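Milar Court Residents' Forum
Board: Furnishings and Common Rooms
Thread: Proposed replacement of tables in the ground-floor reading room

Page 1 of 1

Farooqui_Secretary
Posted January 2, 2018

Residents are invited to comment on the proposal to replace the tables in the ground-floor reading room. The existing dark-stained tables were bought when the building opened and several have become unsteady. The management office has obtained a quotation of £3,355 for 7 new tables with white matt tops, delivered and assembled, with the old ones taken away.

Comments made in this thread will be put before the March meeting. Residents who prefer to write may leave a letter at the front desk. Please keep to the subject of the tables. The chairs and the lamps are not part of this proposal.

Kudska_flat24
Reply 1

I wish to record my support. The reading room faces north and is gloomy for half the year. A pale surface reflects what light there is, and those of us who read newspapers there in the afternoon would notice the difference. The present tables are also too high for the chairs, a point raised at two previous meetings and never minuted.

G. Bañuelos
Reply 2

I must respectfully disagree with the previous contributor. I managed a branch library for 19 years, and we replaced our oak reading tables with white ones at considerable expense. Complaints began within the month. Under ceiling lights a white top is tiring to the eyes, particularly when the page itself is white, and every pencil mark and cup ring shows. Our cleaning hours went up. We eventually placed grey blotters over the tops, which rather defeated the purpose.

I would ask the office to obtain a second quotation for repairing and refinishing what we already own.

Guadalupe Bañuelos
Flat 11

Honus
Reply 3

Was the library furniture gloss or matt? The two should not be confused. Glare is largely a matter of finish, and I understood the quotation to be for matt. I have had a white matt table at home for several years and use it for correspondence and for my stamp albums. It wipes clean with a damp cloth and a little washing-up liquid. Ink is more troublesome and should be dealt with the same day.

The photograph below shows a surface of this type. By ordinary room light the white takes on a cool, slightly bluish-grey cast in places and stays brighter in others. There is one very small mark, and I do not consider that a poor record.

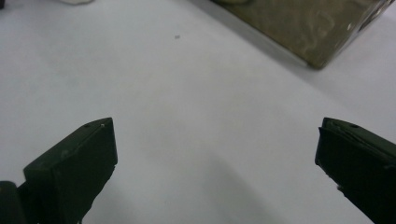

Reply 4
G. Bañuelos

I am grateful to Honus for the correction. Ours were, I believe, a satin finish, which lies somewhere between the two. I accept that a true matt top would be kinder to the eyes. My concern about upkeep remains. A table in a private home is used by one or two careful people, whereas the reading room is also used for the children's homework hour, with felt pens.

I note too that a bluish cast may look cold in a north-facing room. An off-white or pale grey should at least be priced.

Reply 5
Kudska_flat24

The homework hour could be supplied with table mats. I do not think felt pens should determine the furnishing of the whole room.

On colour, I have no objection to off-white. I would object to grey. The corridor is grey, the lift is grey, and the carpet chosen last time was described to us as "stone" and is also grey.

Reply 6
Farooqui_Secretary

Thank you for these contributions. The office can confirm the following.

The finish quoted for is matt. The supplier offers white and off-white at the same price. Pale grey is not in the range.

A repair quotation has been requested from a local joiner. He has asked to inspect the tables in person, and the reading room will be closed for one morning while he does so. A notice will be placed on the door.

The height of the new tables is under enquiry. Kudska is correct that the matter was raised before – it appears in the handwritten notes of both meetings but was left out of the typed version.

Reply 7
Honus

Could the supplier be asked to lend a sample of each colour? They might be left on the window side of the room for a week, so that residents can judge them by daylight and again in the evening.

Reply 8
G. Bañuelos

I second that request, and would ask that one sample be placed at the far end by the radiator, where the light is poorest.

Reply 9
Farooqui_Secretary

Samples have been requested in both colours. This thread will remain open for comments until the agenda for the March meeting is printed.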